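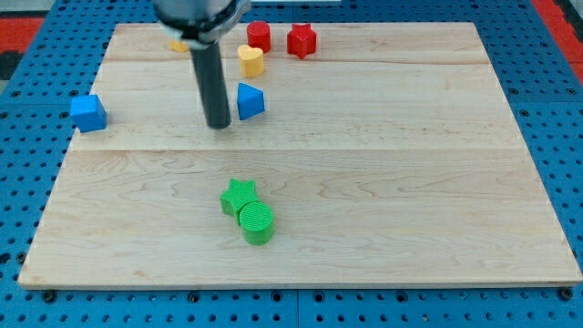 By R. Kazlauskienė, Kustix Ride Products
Updated in August

Kustix Lap Bar Monitor for Spinning and Tilting Rides

The Kustix Lap Bar Monitor is an add-on unit for fairground rides with individual or shared lap bars. It reads the position of each bar, reports it to the operator's panel, and holds the start circuit open until every occupied seat shows a locked bar. It is sold for traveling rides and for permanent parks.

The monitor does not replace the mechanical latch on the seat. It does not replace the daily inspection in your ride manual either. If the manufacturer of your ride has issued a bulletin on restraints, carry out that work first and then call us about fitting.

What it does

Each seat gets two sensors, one on the bar pivot and one on the latch pawl. Both have to agree before the seat shows green. If they disagree, the seat shows amber and the ride will not start. A bar that opens during a cycle sets off the panel alarm and sends a stop request to the ride controller. How fast the ride comes to rest depends on the ride. The monitor has no brake of its own.

The event log keeps 60 operating days of starts, stops and faults. It can be copied to a memory stick from the port under the panel, with the key switch in the service position.

Sizes

The standard kit covers 20 seats. Larger rides use a second hub, wired to the first with the link cable in the expansion box. The slip ring has to have three free channels, and many older rides don't, so check before ordering. We can supply a replacement ring for most center-post rides, quoted separately.

Specifications

Seats per hub: 20
Sensors per seat: 2
Slip ring channels needed: 3
Supply: 24 volts DC
Sensor cable: 70 feet on the reel, cut to length on site
Panel: wall or booth mount, key switch, sunlight-readable lamps
Log: 60 operating days

In the box

Hub, operator panel, sensors and brackets for the seats ordered, cable reel, two keys, wiring diagram, fitting manual. Bracket bolts are included for steel seats only. For fiberglass tubs, order the backing plate set.

Fitting

Fitting is done by our own crew or by a ride electrician who has taken the one-day course in Gustport. Your inspector will want to see the signed test sheet before the ride opens again. Keep a copy in the booth.

Service and spares

Sensors and keys ship from the Trornville warehouse. Orders received before 3 p.m. go out the same day. Hubs are repaired in Gustport. Send the whole hub with its cover on, and write the ride name and serial number on the return slip. Sensors with cut cables are not covered by the warranty.

Price on request. Please have the ride make, year built and number of seats ready.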